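Kukon Guest Suites - Bathroom and Kitchenette Safety Checklist
Unit 86, second floor
Inspected Feb 3, 2023

Items are marked OK, FIX or WATCH. FIX items have to be closed before the unit is rented again. WATCH items get looked at on the next round.

Entry and hallway

1. Door closes and latches on its own - OK
2. Deadbolt turns freely from inside without a key - OK
3. Smoke alarm sounds on test button - OK. Battery replaced in September.
4. Floor free of trip hazards - FIX. The metal strip between hall and bathroom has lifted at one end. Two screws are missing. Screw it down flat or replace the strip.

Bathroom

5. GFCI outlet trips and resets - OK
6. Exhaust fan runs - WATCH. Runs but is loud. Vondau fan, same model as in the other units on this floor. Clean the cover and listen again.
7. Hot water at sink no higher than 120 degrees - FIX. Reading was 126 after two minutes. Turn the heater down and take a second reading the next day.
8. Grab bar by tub holds firm - OK. Pulled hard in three directions, no movement.
9. Tub mat present, suction cups good - FIX. Mat is there but half the cups are torn. Order from Roltlow, item 649.
10. Toilet does not rock - OK

Kitchenette

11. Range hood light and fan work - OK
12. Extinguisher mounted, gauge in green, tag current - OK. Mounted 60 inches from the floor to the handle. Leave it there.
13. Cabinet under sink dry, no chemicals stored with food items - WATCH. Dry today. The shutoff valve has some green crust on it, so it may have been weeping.
14. Wall and surface meet cleanly, no open gaps - OK. Marble-patterned wall, pale surface in front of it. Wipe down with mild soap only. The Ueda cleaner used in the laundry room is too strong for this.
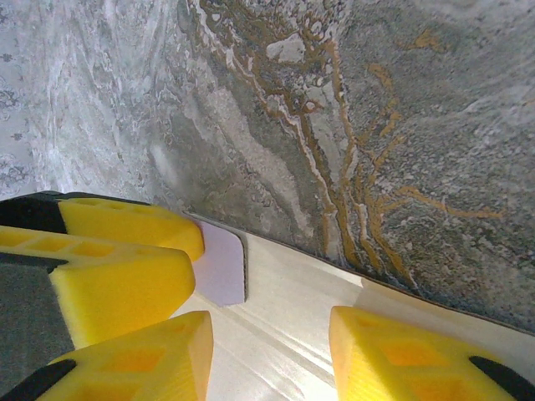 15. Microwave door seals and stops the unit when opened - OK
16. Cords in good shape, none run behind the stove - FIX. Toaster cord is nicked near the plug. Toaster pulled from the unit. Do not tape it.
17. Total load on the counter circuit under 2000 watts with kettle and microwave both on - WATCH. It comes in under, but not by much. Put the small card back up asking guests to run one at a time.

Windows

18. Windows open fully and stay open - OK
19. Blind cords tied up out of reach - FIX. Bedroom cleat is missing.

Open FIX items: 4, 7, 9, 16, 19
Recheck needed before the unit goes back on the list.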